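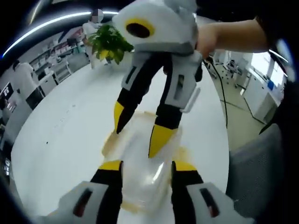
I have read two columns since June saying home robots are nearly ready. I don't think they are, and plastic tubs are my reason.

A clear container is a hard thing for a machine. It shines, it bends when squeezed, and the table shows right through it. Two grippers working from opposite sides have to agree on where it is before either one closes. 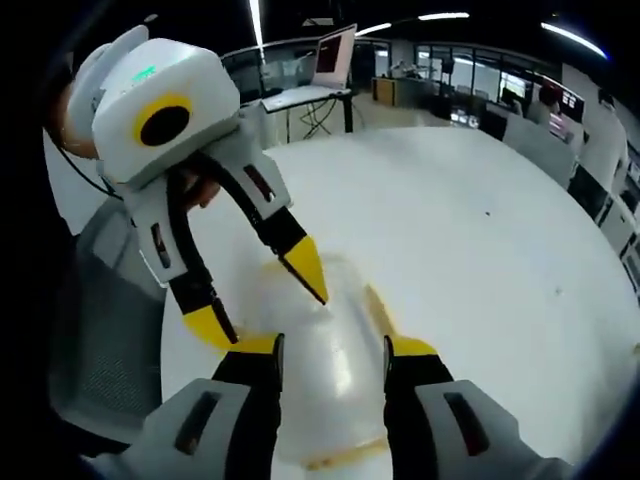
Sumeya Gebreyes, who disagrees with me, points out that people hold the grippers first and the machine learns from that. Fine. But 200 good grabs at one white table are a long way from my kitchen drawer – wrong lids, bad light, everything stacked crooked.

Shop floors will get there sooner. Homes can wait, and I'll keep doing my own dishes.

Kedir Kumsa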